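Sturncombe Desk Set: notes on a collection of desks and the things people keep on them

Read me first

Hello, and thank you for downloading the set. This file covers what is in it, how the desks were chosen, how the labels work and where I already know they are wrong. It has grown a good deal since the first version, mostly because people kept writing to me with sensible questions, and I would sooner answer them once here than nine times by email (though do still write, I like getting the letters).

What the set is

The Sturncombe Desk Set is a collection of 2000 pictures of working desks and the bits of room directly behind and beside them. The interest is in ordinary tidying: what people leave out, what they put away, where the pens end up, and how much of a desk is still free for elbows once the monitor and the organiser and the small ornaments have had their share. Of the 2000, 614 show a desk with some kind of organiser on it, by which I mean anything with tiers, drawers, slots or upright dividers. A single mug full of pencils is labelled as a mug.

The desks come from two buildings, Turkenside and Indon. Turkenside is the older of the two and has the brick walls, which everybody likes and which make the walls rather busy behind anything small or dark. Indon is plaster throughout, painted white the spring before we started, and a much easier place to find the edge of a shelf.

How the desks were chosen

We asked. I went round both buildings in June with a sheet of paper, and anyone who was happy to have their desk in the set wrote down which one it was. Some people tidied up beforehand, although I had begged them to leave everything alone, and you will notice a few suspiciously bare desks as a result. I have left them in. A tidied desk is still a desk, and it is quite interesting to see which objects survive the clearing. Little ornaments nearly always do, and so do artificial flowers, whereas notebooks vanish completely.

What is labelled

Each picture has one line in desks.csv. The columns are:

desk_id: a plain number, with no meaning beyond the order I got to it
building: turkenside or indon
surface: the colour of the desk top in everyday words (white, grey, brown, black)
monitor: none, one or more, plus which way the nearest one is turned
organiser: none, flat, tiered, upright or mixed
small_things: ornaments, figurines, flowers, lamps and so on, in free text
beside: furniture next to the desk, such as chairs, shelves and cabinets
cables: none seen, behind, across the floor, or both
remarks: anything I felt like saying at the time

The word "mixed" under organiser means stacked tiers together with a tall upright section, which is a very common shape and deserved its own label. I started off calling these "tiered" and changed my mind at desk 1674, then went back over all the earlier ones. If you find a "tiered" that ought to be "mixed", it is one I missed on the second pass and I would be glad to hear of it.

Left and right are always given as you look at the picture. Please don't try to work out which side the sitter would call left, as some desks face a wall and others face into the room, and we got into a dreadful muddle over it early on.

Known problems

Small things are the hardest part. A little figure and a little lamp can look very much the same when switched off, and where I couldn't decide I have written "figurine or lamp" and left it there. Searching for "lamp" alone will therefore bring up some things that may be nothing of the sort.

Bags are recorded under beside when they are on a chair and left out altogether when they are on the floor. I regret this now. It was a rule made in a hurry, and changing it would mean going through everything again.

Clear and tinted plastic organisers are under-described. The contents often show through a bit, and I was inconsistent about whether to mention them.

Colours are my own judgement, and I am told my idea of grey is generous.

Using it

You are welcome to use the set for study, teaching or your own curiosity, and to pass it along so long as this file goes with it. Please don't use it to work out who sits where. People were kind enough to let us look at their desks, and some keep quite personal things on them.

Thanks

The labels were checked by Ehab Abdel Hamid, who read every row aloud to me over several very long afternoons and caught more spelling mistakes than I care to admit. The shelving notes follow a scheme borrowed from the Abdel Rahman storage survey, with a few columns dropped.

Corrections are best sent with the desk number in the subject line.
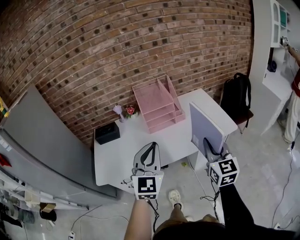 White desk against the brick wall, with a pink tiered organiser (labelled "mixed") and a backpack on the chair.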